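About Plodside

Plodside is a small testing outfit with one question: can a machine do a household or shop-floor chore yet? Most of the time our answer is no, or sort of. We get called grumpy for that.

Anjani Saragih and Syahrul Hidayat started the company after seven years of buying equipment for other people and being let down by the brochures. They began with doors. 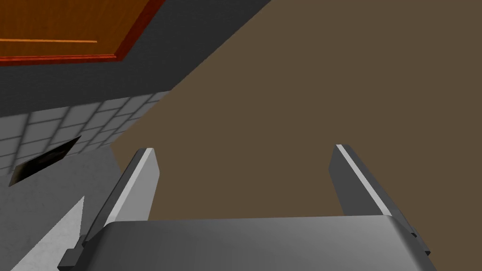
A door sounds easy. You find the knob, get hold of it, turn, pull and keep out of the way. Our door trials run in simulation first, in made-up rooms with two-armed robots, and we have logged over 3,000 attempts. We don't count a good-looking approach as a pass.

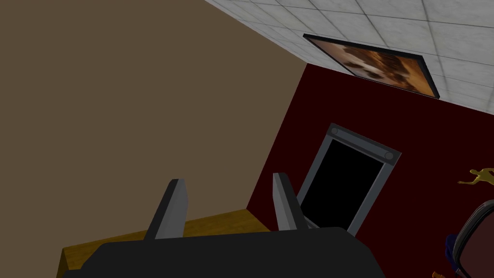
Simulation is cheap and nothing gets dented, but it flatters the machine. Real hinges stick, and real hallways have boots in them. Nadhirah Ismail, who runs our trials, won't sign off on any simulated result until it has been repeated on a real door 50 times.

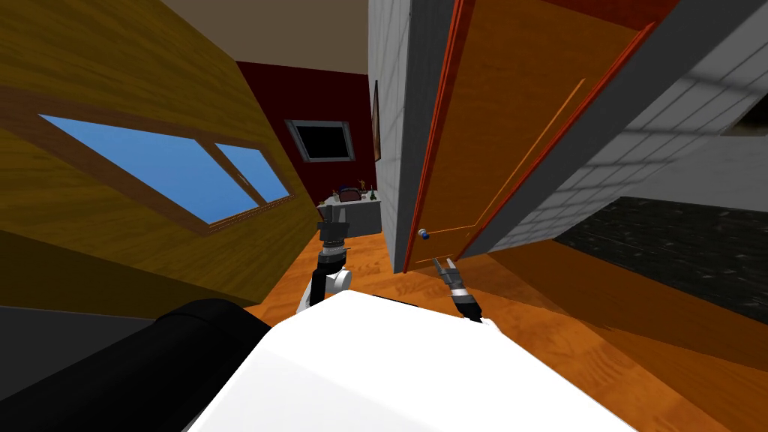

We publish failures alongside passes. Our Skasard report covers 70 everyday jobs, from opening cupboards to restocking shelves, and some clients didn't enjoy reading it. We sent it anyway. 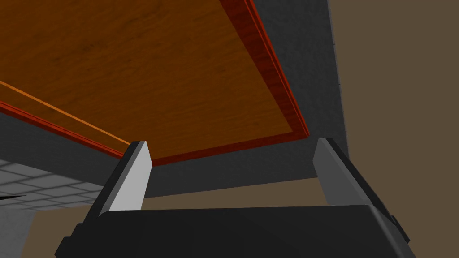 Intan Sopacua handles shop-floor work and Ningsih Wuisan looks after home trials. We don't sell robots or take commissions from people who do. If you've been promised a machine that will tidy the house by December, write to us before you pay the deposit – we'd like to see the fine print.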